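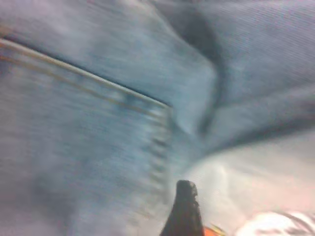
Home Previous Article Next Article Contents Download Citation

4.2 Contact rules for garment handling

The rules adopted at the Plostine site apply to any task in which a gripper touches a garment that is folded or bunched. They were drafted in May by Viola Pagano and revised after a review of 159 recorded trials, of which 38 involved denim.

Figure 4. Wrist camera view of a gripper finger at a folded denim garment, near the lower end of a pocket's side seam.

Rule 1 limits closing force on first contact. The operator shall set the Plarex controller to 19 percent of its rated force and may raise the limit only when the cloth has been held for one full cycle. Rule 2 concerns seams and pocket openings. A fingertip shall not be driven into an opening, and a grasp on topstitching shall be logged as a seam grasp even when the lift succeeds. Rule 3 requires that wrist camera images blurred by motion be kept in the record – they may be excluded from measurement, but they may not be deleted.

Compliance was checked by two reviewers working separately. They agreed on the grasp label in 80 percent of trials. Most disagreements concerned Rule 2, where a fold hid part of the seam from the wrist camera. The Clandovia laboratory, which follows the older Leone procedure, has no separate label for seam grasps, and its results are therefore reported apart from ours in Section 5.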